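Chapter 4
Budgeting for Grippers and Hand-Held Tools
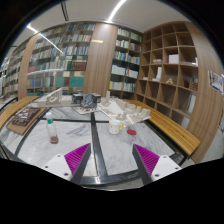
Figure 4.1 Two-jaw gripper tool with ribbed pads, held open over a tabletop. A bottle and a mug stand on the table.

Most first-time buyers put the arm at the top of the budget and leave the gripper for later. By the time the arm is ordered, little money is left, and the team ends up with whatever tool the supplier had in stock. In this chapter we plan in the other order. We begin with the objects to be handled, move to the jaws and pads, and only then look at what carries them.

Consider the two everyday objects in Figure 4.1. The mug has a handle on one side. The bottle is clear plastic with a white cap. A tool meant for both has to open wide enough for the larger one and close gently enough not to crush the softer one. Write these limits down before you ask for a quote. A supplier cannot price "a general gripper," and you cannot compare two quotes that answer different questions.

Pads deserve their own line in the budget. They wear, and a worn pad is often mistaken for a software fault. The design office at Flunthorpe, whose records we use throughout Part Two, bought 11 tools in its first year and listed no spares at all. In the second year it ordered 50 pairs of pads and used 38 of them. Tarun Tripathi, who kept the purchasing sheet, later split the costs into the four headings used in this chapter:

Purchase: the tool, its mounting plates and its cables
Wear parts: pads, screws and covers
Setup: fitting, calibration and staff time
Storage and transport: cases, shelves and shipping

Setup is the heading most often left blank. A hand-held tool looks ready to use when it comes out of the box, but someone has to check it, learn it and write instructions for the next person. Flunthorpe allowed 19 hours per tool. Your own figure will depend on how many people share the equipment and how often it changes rooms.

Section 4.1 covers the object list. Section 4.2 compares two sample quotes, one from Griteo and one from Fliton, for the same set of tools. Section 4.3 deals with wear parts and reorder dates. You will need the blank cost sheet from Chapter 3 for all three.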